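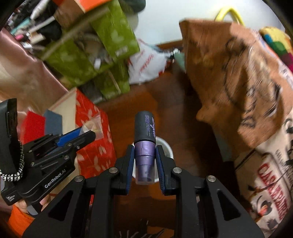 Munther Harb wrote in to ask whether people who have left the industry can apply, and whether time spent in coal counts the same as time spent in metal mines. He worked underground at Funia and said the last call was silent on both points. The answer to both is yes, and the eligibility section has been reworded.

Call for participants: underground evacuation and refuge trial, Brosdale

Brosdale Mine Emergency Research is looking for 84 current or former underground workers to take part in a trial of evacuation messages and refuge decisions. The trial takes place at the Brosdale training drift in November. Applications close Fri 25 September.

Background

When the air underground goes bad, a crew has to choose between walking out and going to a refuge chamber. The choice depends on distance, visibility, the remaining life of the self-rescuer and what the control room tells them. The first three are well studied. The fourth is less so. Most sites still use messages written by whoever set up the radio system, and the wording differs from one shift to the next.

The trial compares two sets of messages. One is the set now in use at the training drift. The other was drafted under the Katiyar protocol, which gives the location of the hazard first, then the route, then the refuge instruction. Both are sent over Hera, the leaky feeder and text system installed in the drift. Crews will not be told which set they are hearing until the debrief.

What takes part in the drift

Participants work in crews. Each crew goes underground with a supervisor and a safety observer, and is given a normal task such as checking vent bags or moving stores. At some point in the session an alarm is raised. The crew then acts on the messages as they would on shift. Theatrical smoke is used in part of the drift. It is non-toxic and can be cleared by the main fan in 13 minutes.

Training self-rescuers are worn throughout. These have the same mass and breathing resistance as live units but do not produce oxygen. Changeover to a second unit is part of the task for every crew.

We record radio traffic, tag positions and heart rate. There is no video recording underground. 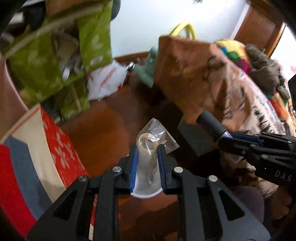

Each person attends one session. Allow a full day, including induction, fitting, the underground exercise and debrief. The walking distance is up to 2 km on an uneven floor with a grade in places. Crews that choose refuge will stay in the chamber for 20 minutes with the door sealed and the scrubber running. Anyone can end their part at any time by saying the stop word over the radio or to the observer - no reason is needed and payment is not affected.

Who can apply

You need to have worked underground in a coal or metal mine. Current and former workers are both eligible, and there is no limit on how long ago you left. Contractors, electricians, fitters, surveyors, shotfirers and deputies are all wanted, as well as production crews. Time spent only in open cut operations does not count.

You must hold a medical clearance for self-rescuer use, or be willing to get one through our provider at no cost to you. You must be clean-shaven where the mask seals. People who have been members of a mines rescue team can apply but will be placed in separate crews, and their results will be analysed separately.

You can't take part if you have worked at the Brosdale drift as a trainer, helped to write either message set, or have a heart or lung condition that rules out moderate work in a mask.

Some applicants will have been through a real fire, outburst or inrush. This does not exclude you. The form has a box for it, and our medical officer will phone you before a place is offered. What you say in that call is not passed on to the research staff or to any employer.

Payment and travel

Participants are paid a day rate matched to the local award for an underground operator, plus travel by the shortest road route. Accommodation is provided the night before for those living outside the Brosdale district. Meals are supplied. Boots and cap lamp can be your own if they pass inspection; all other gear is issued on the day.

Data

Results are reported by crew, with no names. Your employer will not be told whether you applied, attended or withdrew. Radio recordings are stored under a crew code and wiped once transcribed.

How to apply

Ask for the form by email or phone from the trial office, or collect a copy from the front counter at Brosdale. Include a short work history showing site, role and years, and a copy of your medical clearance if you have one. Crews that already work together can apply as a group, but each person has to fill in their own form. State any dates in November you can't attend.

Offers go out in writing with a session date and a reporting time. Those not placed will be kept on a reserve list unless they ask to be taken off it.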